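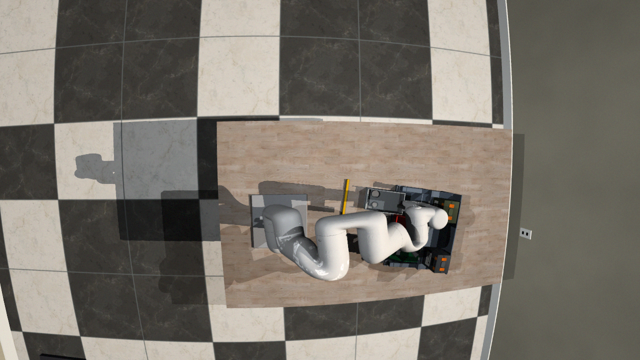 Wasden Cell Rules – Your Questions

Do I have to run a new task in simulation first?
Yes please, every time, even if it's a small change to one you've run before. Osamu Kinoshita looks over the simulated run before you book the real arm, and he's very happy to sit down with you if something looks off.

How fast may the arm move near a fixture?
Keep it to 152 mm per second on your first approach, and stay there until you've had 21 clean runs in a row. We know it feels slow – bring a coffee!

Can I change the base position?
You can, but then it counts as a new layout and the run count starts over.

Where do I send my logs?
To the Pustska folder, by the end of May.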